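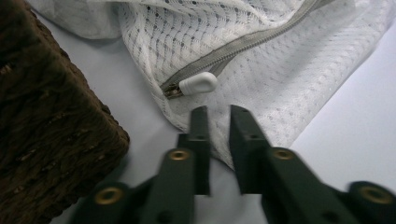 Eltstead Library opens reading room for the letters of Anna Sithole

The Eltstead Library will open a new reading room in March, dedicated to the novelist and letter writer Anna Sithole. The room will hold 213 of her letters, most of them written to her publisher, the small house Zistik, and never printed before.

Sithole wrote five novels in her life, but many readers know only the first one, "The Salt Year". The letters show how slowly she worked. One chapter was written again nine times, and she complained about it to everybody – also to her dentist.

"We received the letters in four boxes, without any order," says Johannes Du Plessis, head of the collection. "To put dates on them took us two winters, and for 50 of them we are still not sure."

Visitors can read the letters at the table, by appointment. Zistik will publish a selection of 100 letters in the autumn, with notes by Mr Du Plessis.

The opening evening begins at 6.30 pm with a reading from "The Salt Year". Entrance is free, but places must be reserved at the library desk.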